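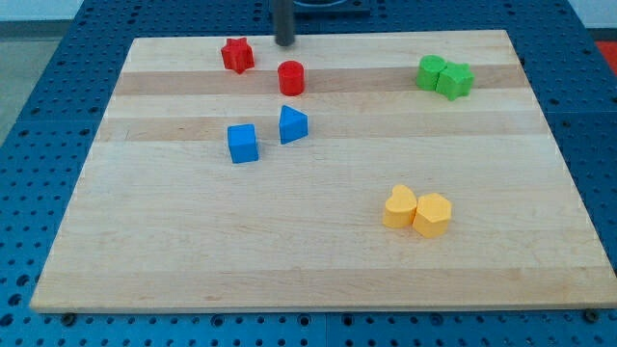

Sorting blocks: by colour or by shape first?

plusness_mum
Had the shape blocks out on the cutting board this morning. Red, blue, green and yellow, grouped by colour. My two-year-old is happy with that, but my sister reckons I should start with shapes. What did everyone else do?

gumleaf60
Colour first. Mine had colours sorted well before she'd look at a star and a heart and see any difference.

Nurkoto
Disagree. If you only ever group by colour they stop looking at the shape. You've got a red star and a green star there, and a red cylinder and a green one. Put the matching shapes together and ask what's the same.

gumleaf60
At two? Mine would have thrown them.

Nurkoto
Mine threw them either way.

tern1311
We swapped each week. The cube was easy and so was the heart. The pentagon took until May, and he still calls it a house.

plusness_mum
Might try the stars on their own tomorrow then. Does anyone use a tray with edges? The cylinders roll off if they get knocked over.

tern1311
A baking tray works but it's noisy. We put a tea towel in the bottom.

gumleaf60
I'd stay with the board. The stripes are handy for lining things up. Just keep it separate from the one you use for food.

plusness_mum
Good point, will pick up a second one. Thanks all.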